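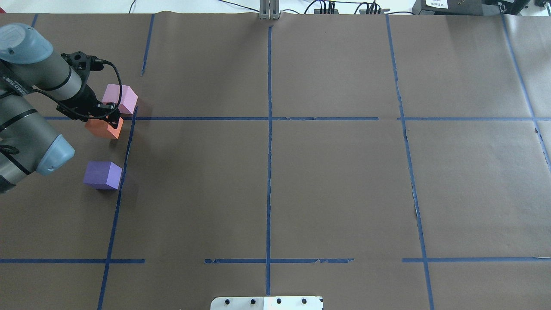

Figure 4. Taped paper surface with foam cubes in pink, orange and purple.

3.2 Table surface

The tabletop was covered in brown paper and divided into cells with dark blue tape. We laid the tape by hand, so the lines are not perfectly straight and the cells differ a little in size. Cell borders served only as a reference for noting where a cube lay. A cube resting on a line, like the orange one in Figure 4, was assigned to the cell holding the larger part of its base. The paper was replaced after every 200 placements in the Bumby layout and after every 500 in the Wuller layout.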